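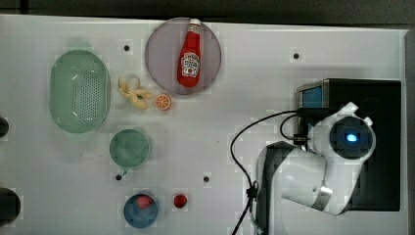 Should the food and the dishes in a play kitchen set be kept in the same container?

Keep them in two containers, one for food and one for dishes, and store the two side by side under a single set number.

To: Play Resources list, all member centers
From: Sukthorpe Toy Lending Service
Subject: Re: Play kitchen sets – sorting, labels and returns

Dear colleagues,

The question above was raised on the list by Misaki Takeda of the Nurulville center and has since reached this office from several other members. Her message is quoted in full below, followed by our reply. The reply applies to all play kitchen sets on loan from the Service, including those already with you under the spring allocation.

On Wednesday, Misaki Takeda wrote:

Dear all,

We have had two play kitchen sets from Sukthorpe since the beginning of the term and have been very pleased with them. I am writing about the tidying, which takes longer than we had planned for.

Both sets came to us with everything in one large box. At the end of a session the children put things away willingly, but they put them away wherever there is room, and by the end of the week the fruit is underneath the plates and the cups are filled with whatever was nearest. When we come to check the set against the list, the whole box has to be emptied onto a table and sorted from the beginning.

I should be glad of guidance on the following points.

First, may we divide a set between two containers, or must it travel in the box in which it was supplied?

Second, the list in the lid uses names that our staff do not always recognize. We spent part of an afternoon looking for a "strainer" that we had been calling the green colander. Is there an agreed list of names?

Third, some of our older children like to keep a food on the dish it was served on, and they object when the two are separated. Is there any harm in leaving these together between morning and afternoon sessions?

Fourth, who is responsible for the play furniture itself, meaning the doors and handles? The inspection form seems to deal only with loose items.

With thanks,
Misaki Takeda
Nurulville

(end of quoted message)

Our reply follows the order of Ms. Takeda's questions.

1. Dividing a set

Centers may divide a set between two containers at any time during the loan. We recommend that they do. Each container should carry the set number on one short side, where it can be read from the shelf, and the word FOOD or DISHES beneath it. Please do not write directly on the containers. Printed labels are available from this office on request.

For the purposes of sorting, FOOD covers anything a child would pretend to eat or pour out, including bottles and jars. DISHES covers plates, bowls, cups, colanders, pans and utensils. Bottles have been the most common cause of disagreement. The former catalog listed the toy ketchup bottle under tableware, and a number of centers have continued to follow it. The current catalog lists it under food, with the fruit and vegetables, and returns should be packed accordingly.

When a set is returned, the two containers should be fastened together with the strap provided. A set that arrives in two unconnected parts is entered as incomplete until both have been found, and this delays the next borrower. Last term it accounted for most of the late reissues at the Plemance branch.

2. Names

The Service holds 1,295 play food and kitchen items across all sets, and the names on the lid lists were written by different people over many years. Bianca Preda of the catalog section has been revising them. The general rule in the revised list is to use the everyday name and the main color, in that order: "colander, green"; "bowl, blue"; "cup, green." Sizes are given only where a set contains two items of the same name and color.

"Strainer" has been withdrawn. It was used on some lists for the colander and on others for a small sieve with a handle, and it could not be kept for either without confusion.

Fruit sold as a bunch is entered as one item. A banana bunch is therefore one line on the list, however many bananas it shows. Slices are listed separately from whole fruit, and an orange slice should never be accepted in place of an orange.

Centers that have prepared their own lists with drawings or photographs for the children may go on using them. We ask only that the wording on the form returned to us be that of the catalog.

3. Leaving food and dishes together

There is no objection to this between sessions on the same day. Staff at the Pawłowska center have followed the practice for some time under Mārtiņš Kivi, and he has kindly allowed us to share his notes. In his rooms, a child who wishes to keep an arrangement may leave it on the table until the afternoon group has finished. Other children are told that they may add to it but are asked to leave what is on the plate.

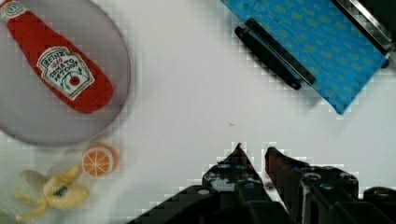 Toy ketchup bottle on a plate, with an orange slice just below the rim.

Mr. Kivi's notes record that the arrangements children choose to keep are seldom meals that an adult would recognize. A single item laid on a plate may stand for a whole dinner, and a bowl with one piece of fruit may be "for later" over several days. He advises staff against correcting the pairing or offering a more likely food. We support this advice. The sorting rules in this message are for storage and for returns, and they are not intended to govern how the sets are used in play.

At the end of the day, all items should go back to their containers. Fabric or fabric-covered items should be stored away from anything that has just been washed. Hard dishes may be washed in warm soapy water and left to dry on a rack overnight. Please do not soak them, and please do not use a dishwasher, as printed labels on some of the older pieces have come away in the machine.

Where a label has begun to lift on a piece that imitates a grocery product, the piece should be set aside and reported. Do not trim the label or glue it down. Children depend a good deal on these labels when they set up a store or put away the shopping, and we would prefer to replace the piece. Stocks of replacement fruit are good. Stocks of replacement bottles are low, and there may be a wait of up to six weeks.

4. Doors and handles

Responsibility for play furniture remains with the center in which it stands. Ms. Takeda is correct that the present inspection form covers loose items only. A second page will be issued in April, prepared by our colleague responsible for furniture and fixtures, whose notes are set out below so that centers may begin at once. 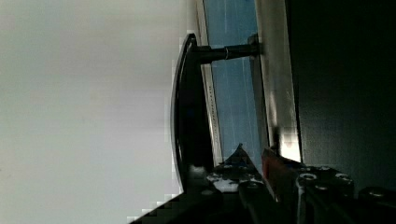
Stanisława Krajewska
Furniture and Fixtures Officer, Sukthorpe Toy Lending Service

The second page of the form will deal with handles, hinges, shelves and corners. Until it is issued, I would ask centers to carry out the following check once a month and to note the result on the back of the existing form.

Take hold of each handle at both ends in turn and try to move it toward and away from the door. A bar handle is held by a post or bracket at each fixing point, and looseness at one of these is easily missed if the handle is pulled only from the middle. If there is any movement, tighten the fixing by hand with a suitable screwdriver. Power tools should not be used. A fixing that works loose again within the month should be reported to me and the door taped shut in the meantime.

Look behind each handle as well as at the front of it. The space between a bar and its door collects dust and dried paint, and small pieces of play food are sometimes pushed into it. The same applies to the narrow strips along the edges of a door, where a cloth folded over the end of a ruler will reach further than fingers.

Full-size appliances in a room used by children should be included in the same monthly round, although they are not part of any loan. I have been asked whether children may store play food in a working refrigerator during a session. They may not. Play food and real food should be kept in separate places, and this is stated in the loan agreement.

Smooth door panels may be wiped with a damp cloth and dried at once. Abrasive pads leave marks on glossy surfaces and should be kept out of the cleaning cupboard used for this room – several panels have had to be replaced for this reason alone.

Questions about furniture may be sent to me directly. Questions about loose items should continue to go to Ms. Preda.

S.K.

Arrangements for returns

The 33 centers on this list will receive revised lid lists by internal mail. Please remove the old list from the lid before inserting the new one. Where both have been left in place, staff at the receiving end have no means of telling which was used for the check.

Sets due back this term should be checked on the day before collection, with one person reading the list aloud and a second placing each item in its container. Missing items should be written on the form by their catalog name. There is no charge for a single missing piece of food. Dishes are charged at the rate given in the loan agreement.

Centers wishing to extend a loan should write before the collection day. Extensions are granted where no other center is waiting for the set.

Yours sincerely,

Aniela Chmielewska
Collections Coordinator
Sukthorpe Toy Lending Service

Replies to this message go to the whole list. Please write to the office separately about individual loans.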